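How to Clear Out a Storeroom Without Losing a Weekend

Every shared building has a room where things go to be dealt with later. Ours, at the back of the Hulme workshop, had been dealing with things later for about 2,000 days when Joanne Bunting and I finally lost patience with it. What follows is the method we used, minus the sulking.

You will need strong bags, a marker pen, sticky labels and a table you can get at from all sides.
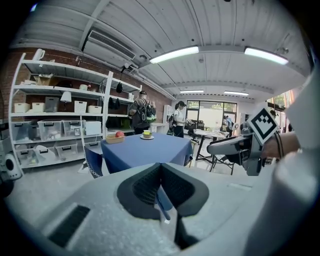

Shelves first, then the table. 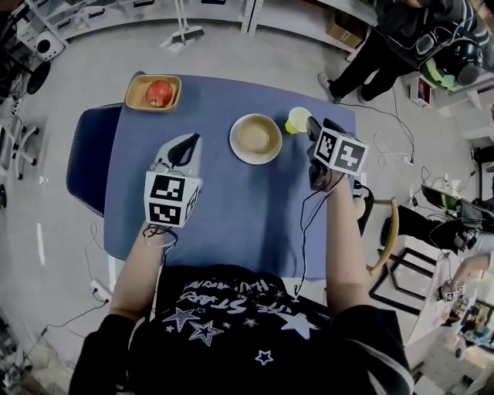
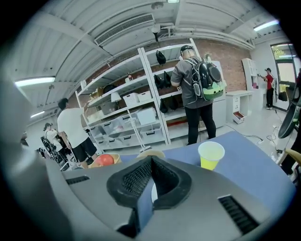

Step 1. Pick one shelf

Start with a single shelf and finish it before you touch another. The temptation is to pull everything out at once, which feels like progress for ten minutes and then leaves you eating lunch on an upturned crate.

Take the boxes down one at a time. Open the lids. A lidded box is a marvellous invention for hiding a dead kettle.

Step 2. Sort into four piles

Keep, mend, give away, bin. Write the words on paper and tape them down. You will be tempted to add a fifth pile called "ask Barry". Resist. Barry Penrose will say keep.

Anything in the mend pile gets a date on it. Ours all said July, and whatever was still broken by the end of July went to the tip — including, I'm sorry to say, my own fan heater.

Step 3. Clean while it's bare

Wipe each shelf with warm water and a drop of washing-up liquid, then dry it. Check the fixings while you're there and tighten any that wobble. Heavy things go back at the bottom, light things at the top. Lamps and anything else with a shade should stand where no one will reach past them for the glue.

Step 4. Label the front

Put labels on the front of the box, at eye level, in capitals. "MISC" doesn't count as a label. Neither does "STUFF (GOOD)", which I found in my own handwriting.

Small loose things do better in open baskets, where you can see what you've got and stop buying more of it.

Step 5. Get the piles out of the building

Give-away boxes left by the door will be back on the shelf within a fortnight. Book the van before you start, and load it the same day. If it won't all fit, bin bags can wait until Monday but the give-away boxes can't.

Contact: Carol Mottram, Plenanley | © 2019 Plenanley | Back to top

We use cookies to remember your settings. Accept | Manage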